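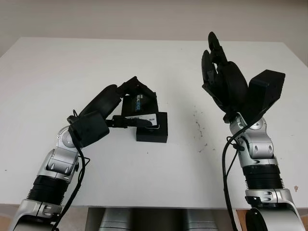
Page last changed: January

Teaching Grakus the two-box task: how I record demos by hand

I've been the main person driving Grakus at the Plostmont lab for a while now, and I keep getting the same questions from people who are about to do their first recording session, so I'm putting all of it on one page. It covers the two-box task only. If you want the drawer task or the cable one, the basics are the same, but the reset is different and so is the way you label things, so please don't just copy what's here!

The short version of the task: there are two small black boxes on the white table, you bring one over to the other and set it on top, you let go, you back the hands off. One episode. Then you put everything back and do it again, and again, and again. Our first useful data set was 273 episodes, and I did most of those with one podcast on in the background. It does get kind of soothing.

What you need

- Grakus powered up, both arms, both hands
- the Gashi gloves (the pair, plus the wrist trackers that clip on)
- a laptop with Prestero on it, on the wired network
- the two boxes
- a second person near the stop button for your first few sessions, please
- water, because you will be standing there a long time

The boxes are nothing special. One is a RealSense camera box, and the other is a square one that's a little taller. We picked them because we had them lying around, and then we stuck with them once there was data. If you bring your own, try to get two with different proportions so the robot has something to tell apart. Any small box with stiff sides should do. I'd skip anything soft, like a mailer, for your first try.

Before you put the gloves on

Start Prestero and wait until all three lights on the status page are green (arms, hands, head camera). Sometimes the hands come up last and it takes long enough that you think it's stuck. Give it a minute before you start restarting things. I have restarted it out of impatience more times than I'd like to admit, and every time I just had to wait all over again.

Open the head camera view and look at it properly. You want the whole tabletop in there and both hands visible when they're up in the rest pose. If you've moved the robot base even a little, this is where you'll notice. I line up the far edge of the table with the thin line Prestero draws across the preview, and I do it every session, even when I'm sure nothing has moved.

Also check the cables by the wrists. They hang in a loop on each arm, and you want that loop to stay a loop when the arm is stretched out to the far side of the table. Move each arm out slowly with the jog buttons and watch. If it goes tight, stop and re-route before you do anything else.

Putting on the gloves and calibrating

Gloves on, trackers clipped, straps snug. Then in Prestero hit Calibrate and follow the poses: flat hand, fist, thumb to each fingertip, flat hand again. It takes me less than a minute by now. My first time it took ages, mostly from me doing the thumb poses in the wrong order.

The thumb is the one to be fussy about. If the robot's thumb lags behind yours or sits too far in, your grasps will look okay from above and then slide the moment you lift. So after calibrating, pinch your thumb and index finger together a few times, slowly, and look at the robot's fingers while you do it. They should meet when yours meet. If they cross over or stop short, redo the calibration. Don't try to compensate with your own hand! You'll manage it for ten minutes, and then you'll have a pile of episodes with weird bent-finger grasps in them that you can't reuse.

Arms next. Hold your hands roughly where the robot's hands are and step on the left pedal to engage. Grakus moves only while the pedal is down. Get used to this before you go near the boxes: pedal down, move, pedal up, bring your own hands back to somewhere comfortable, pedal down again. It's like lifting a mouse off the desk when you run out of room. People with long arms barely need it. I need it all the time.

Laying out the boxes

Both boxes go in the middle part of the table, between the hands, with enough of a gap that you can get fingers down beside either one. Change the positions a bit every episode. Turn one of them at an angle, swap left and right, push one a little farther back. You don't have to be scientific. What you do have to watch for is falling into a habit, and I absolutely do (I tend to leave the RealSense box on the left and twist it the same way every time). If you catch yourself, do a handful of layouts you find annoying.
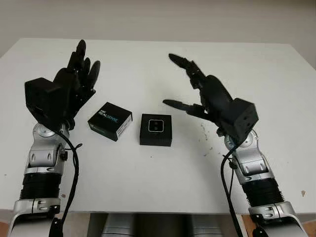 Two-box layout, with the RealSense box turned at an angle and the other one sitting squarer to its right.

Keep both hands up and away from the boxes when you hit record. Prestero starts saving right away, and you want a second or so of the table with nothing being touched at the front of each episode.

Recording one episode

Right pedal starts the recording and you'll hear a beep. Then:

1. Decide which hand is going to work before you move. The other one stays parked with its fingers up and open, off to its own side. For the basic set we use one hand per episode.

2. Come in from above and slightly to the side. Go slower than feels natural. The arm trails your own hand by a little, and if you rush the last bit you'll knock the box across the table. That counts as a bad episode even if you save it in the end.

3. Let the fingers go over the top and around the sides, with the thumb across the front face. Close gently. Once you see the box shift a tiny bit under the fingers, close a touch more and stop there. Squeezing harder doesn't help and the finger motors get warm.

4. Lift straight up, higher than the other box by a good margin. My early demos all clipped the edge of the lower box, and guess what the first trained policy did.

5. Move across, pause, and look. I mean it about the pause. A short stop above the lower box makes the whole thing cleaner, and you get to check that the box is level.

6. Lower it until it's resting, then open the fingers all the way before you lift the hand. If you lift while the fingers are still opening, a fingertip will catch the edge and drag the top box crooked.

7. Back to the parked pose, right pedal again, double beep. Done!

A crooked placement is fine, by the way. As long as the top box stays where it is when the hand leaves, I mark it good. I only mark it bad if it falls, if I bumped something on the way, or if I had to regrasp more than once.

Labeling as you go

After the double beep Prestero shows you a good/bad/unsure choice. Use it right then. I used to save it all up for the end of the afternoon, and by then every episode looked like every other one. Keep the bad ones, too, just labeled. We've gone back to them more than once.

Each episode of mine runs a bit differently, and I've stopped trying to make them the same length. If you want something to aim for, 11 seconds from first beep to double beep is a nice relaxed pace once you're warmed up. Slower is fine when you're new.

Resetting by hand

Both pedals up, hands parked, then lock the arms from the laptop before you reach in. Every time. It's one key. Take the gloves off only if you need to; I've gotten pretty good at moving boxes with them on. Unstack, lay out the new positions, step back, unlock.

Don't worry about the specks and the little stain on the tabletop. I tried scrubbing the stain once and it's staying. I do brush off crumbs and anything loose.

Things that went wrong for me

Hands drifting: after an hour or so the wrist trackers can slip, and the robot's hand ends up tilted compared to yours. Recalibrate at every break and you'll hardly see it.

Dropped camera frames: usually the laptop. I had one session where the count in Prestero said 3197 frames and the hand log had a lot more, and I didn't notice until I'd gone home. Look at both numbers after your first episode.

Fingers not opening fully: stop, lock the arms, and run the hand homing from the menu.

Me getting tired: my demos get sloppy before I feel sloppy. I do a batch, take a break, and watch the last few back before starting again. If they look jerky, I call it a day.

When you've finished a session, copy the folder over to the shared drive under your initials and the task name. We're at over 2000 episodes across all the tasks now, and please don't rename the older folders, the training scripts look for them exactly as they are.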